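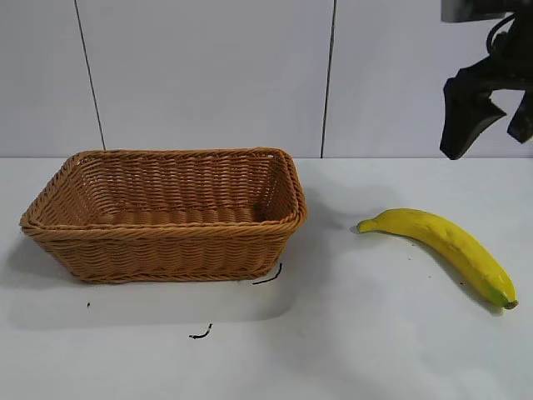
Ustness, 18 Aug 2018

4 min read

Fruit baskets: the questions we keep getting

Typing this up between deliveries so forgive the short answers. If yours isn't covered, ask at the counter or send a note through the shop page.

What's the basket in the photo?

The Brodine, long size. Woven wicker, braided rim, sides slope in toward the base. Stock code 3833 if you're ordering by phone. Comes empty — fruit is your department.

How much fruit does it hold?

Depends on the fruit. A family's worth of apples and oranges for a few days, easy. Fifteen pounds is the most I'd put in one, and I wouldn't carry it across the room like that. Grab it from underneath, not by the rim.

Should bananas go in with everything else?

I'd say no. They give off a gas that speeds up ripening, and they bruise if anything sits on them. Keep them next to the basket or on top, last in. One leftover banana is fine on the counter by itself.

But I have a hard avocado and want it soft by the weekend?

Then yes, put them together. Paper bag works faster.

Can I wash it?

Wipe with a damp cloth. Don't soak it, and no dishwasher please, we have had 2 come back from the dishwasher this summer and neither one was a rectangle anymore. For dust down in the weave use an old toothbrush or the brush end of the vacuum. Let it dry upside down, out of the sun, before fruit goes back in.

Something leaked. Now what?

Peach, usually. Get it out the same day. Warm water, drop of dish soap, toothbrush, wipe again with plain water. If theres a stain left it will mostly fade into the color of the wicker. A smell that won't go — baking soda overnight, shake it out in the yard.

Do I need a liner?

Not for apples, citrus, onions. For soft fruit or grapes, yes, a folded dish towel is plenty. We sell the cotton ones from Yusof that fit the long size, but a towel does the same job and you own one.

Will it scratch my table?

Hasn't scratched ours. The base is woven like the rest, so on a glossy finish lift it, don't drag it. Crumbs underneath are what do the scratching.

Fruit flies!!

Every August. Empty the basket, toss whatever is soft, wipe the weave down, leave it empty for a day or so. Little dish of cider vinegar with a drop of soap next to it. Rinse bananas when you get them home, stems too.

A strand came loose. Is it ruined?

No. Wet the end, tuck it back behind the nearest upright, let it dry. A dab of wood glue if it pops out agian. Rim coming undone is a bigger job, bring it in.

Is there a smaller one?

The Pokavham, square, no slope to the sides. Out of stock untill November.

Can I use it for bread? Mail? Yarn?

All fine. Bread wants a cloth under it. Yarn will snag on the weave a bit, so line it.

Shipping?

Free over $40, otherwise flat rate, shown at checkout. Returns okay if it hasn't had fruit in it.

Related

Yusof cotton liners: sizes and washing
Where to keep onions and potatoes
Caring for wicker in a dry house
Which fruit goes in the fridge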